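Filed under: Home & Garden > Storage > Rust and stains

Rust in the bottom of a metal storage bin?

Leanne Pickering, 9/19/19

Got a grey metal bin, open top, lives on the workbench. Brown patches coming through in the corners. Worth saving or shall I bin it (sorry)? Dont want to spend much.

Trevor Hollis

Save it. 80 grit first, then something finer. Wipe down, leave it 30 mins, thin coat of metal primer — corners first. 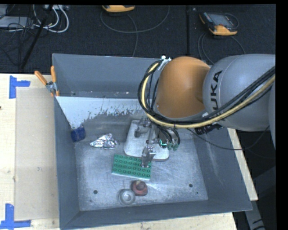
Malcolm Bramwell

White vinegar on a rag, 30 minutes, scrub, rinse, dry it striaght away. Did 5 of mine in March, still fine. Line it with old lino after.

Comments

Callum Penrose: vinegar stinks the shed out, be warned

Leanne Pickering: going with the sandpaper, ta both

Leanne Cropper: does this work on galvanised??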